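Home | Movie Night | Reviews | Snacks | Recipes | Contact

Our Vurnel projector, after a whole winter of family movie nights

674 shares | 2 comments

Does anyone else still have the blanket? You know, THE blanket, the one that only comes out for movies? Ours is a brown and orange crocheted monster that my grandmother made, and when I was little it lived on the back of the couch, and on movie nights my sister and I would fight over who got the end without the hole. I have the blanket now (ha!) and the hole is bigger, and my own kids fight over it exactly the same way, so I guess some things just carry on.

Anyway! I was supposed to be telling you about the projector.

So for years my husband has been saying we should get a projector, and for years I have been saying where on earth would we put it. We have a perfectly good TV. It isn't huge, but it works, and it was a wedding present, and I am sentimental about things that were wedding presents (don't get me started on the gravy boat). But then last fall we went over to my sister's for a movie, and she had the Vurnel set up on a stack of cookbooks, pointing at her dining room wall, and my youngest walked in and just stopped with his mouth open. He whispered "it's the real movies." Well, what do you do with that? We had one by the end of the month.

I paid for it with my own money, before anybody asks. It came from Utura, the place out by the highway, and the young man there was very patient with me while I asked him the same thing in several different ways. It came with the projector, a power cord, a remote, a little cloth bag with a drawstring, and a booklet I read cover to cover at the kitchen table because I'm that kind of person.

Setting it up

I'd love to tell you I had it going in a few minutes, but I had to go find my glasses first, and then I had to find the wifi password, and that was written on the inside of a cupboard door behind the cereal. Once I had both of those it was pretty painless. You turn it on, it asks what language you speak, it asks for the wifi, and then it throws a big blue square on the wall and tries to straighten it out by itself. It gets it mostly straight. Ours always ends up leaning a hair to the left, and you can go in and nudge the corners with the remote until it behaves. My husband likes nudging the corners. He will nudge corners right through the opening credits if I let him.

We started out pointing it at the living room wall, which is a color the paint can called oatmeal, and everybody in the first movie looked like they were coming down with something. So I pinned up a flat white bed sheet, ironed (I know, I know, but the creases show up right across people's faces!), and the difference was wonderful. If you have a plain white wall you're all set. If you have oatmeal, get a sheet.

The picture

In the dark it's lovely. I'm not a technical person and I can't tell you about lumens, but we watched one of those old black and white comedies I grew up on with my dad, and I saw things I never noticed on the TV. There's a lady in the background of the train station bit who is trying so hard not to laugh! I've seen that movie more times than I've had birthdays and I never once saw her.

In the daytime, forget it. We tried it on a Sunday-dinner sort of afternoon with the curtains pulled and everything was gray soup. The kids didn't care, they were watching cartoons, but I couldn't tell the good dog from the bad dog. If you're hoping to replace your TV with this, and you like to have the news on while you fold laundry, I'd say hang on to your TV. We did, and the wedding present lives to see another year.

Dark movies are hard work too. We tried a spooky one after the kids were in bed and there was a long part in a cellar where I mostly listened. My husband said there was a man on the stairs. I took his word for it.

The sound

Hmm. It has a speaker in it and the speaker is fine for talking. When there's music and talking together it gets muddled, and when there's an explosion it sounds like somebody dropped a cookie sheet. We hooked it up to the old Martinelli speaker that used to be in the kitchen and now I'm very happy, but then I don't have my music when I'm cooking, so there's been a lot of carrying things back and forth. I should probably buy a second speaker. I'll let you know.

There's also a fan. You hear it during the quiet parts, the kissing and so on. My daughter says it covers up the kissing and she's grateful. After the first couple of movies I stopped noticing, though my sister says hers is louder than ours, and I've sat in both rooms and I think she might be right.

The battery

The box says 90 minutes. I'd like to have a word with the box, because so many family movies are longer than that! We took it out to the porch for a treat, everybody bundled up in hats and the good end of the blanket claimed, and it quit on us right as the little girl was about to find the letter. Oh, the howling. I had to run an extension cord through the kitchen window in my slippers. So now we just plug it in from the start, indoors or out, and think of the battery as something for getting from one room to the other. Short cartoons are fine on the battery and so is a single episode of something.

The remote

Too small. I'm going to be firm about this. It's the size of a pack of gum and it's black, and we use it in the dark, on a couch full of cushions, under a crocheted blanket with a hole in it. It has been inside the couch more than it has been outside. I tied a piece of red yarn through the little loop on the end and that's helped a lot. The buttons don't light up either, so I've learned them by feel, and I still hit the home button when I want pause. Every single time, in the best part.

What it's done for us

I wasn't going to get mushy in a review of a projector, but this is my page so I'm going to. We used to have the TV on a lot and nobody was quite watching it, me included. With the projector there's a bit of fuss involved, you have to hang the sheet and dim the lamps and make the popcorn and argue about the blanket, and by the time you've gone to all that trouble you really do want to sit down and watch the thing. My oldest is at the age where she'd like to be anywhere else, and she comes down for it. She pretends she's only there for the popcorn. She cried at the end of the one with the horse and blamed it on the salt.

We've been taking turns choosing, too, and I've ended up seeing things I'd never have picked in a million years. I had to sit through a whole lot of talking race cars, and then they had to sit through my musicals, so fair's fair. My youngest now sings the one about the surrey in the bathtub, so I count that as a win.

A few odds and ends that didn't fit anywhere else:

It gets warm underneath, so don't set it on anything you love. I use a bathroom tile we had left over.

The drawstring bag is handy but it doesn't have any padding. My sister keeps hers wrapped in a dish towel inside the bag and I've started doing that too.

Dust shows up as soft blurry spots on the picture. A puff of air takes care of it. I wiped ours with my sleeve once and was told off by my husband, who'd read the booklet after all.

The menus have a row of suggestions along the bottom that you can't get rid of, and they were not always things I'd want a little one looking at. I wish Vurnel would fix that. There's a kids setting but it hides half of the family movies too, so you can't really win.

Would I buy it again? Yes I would! I'd buy the speaker at the same time, and I'd skip the porch until summer. If you mostly watch in the daytime I don't think you'd get much joy from it. If you've got a dark room, a clean sheet and some small people who still think the movies are magic, I believe you'd love it as much as we do.

Tell me in the comments what your family is watching, would you? We're nearly through the musicals and I've been told, quite sternly, that it's somebody else's turn.

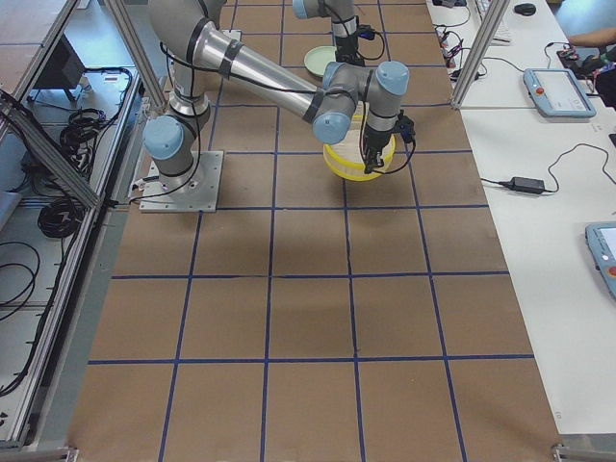 Gullau, February

A little note to add. The second speaker came this week, another Martinelli in a pretty green, so the kitchen has its music back and the movies have their sound. I also found the remote, yarn and all, in the pocket of my bathrobe. We've got the one with the lost penguin lined up next and I've already ironed the sheet.

Share this post | Leave a comment | Older posts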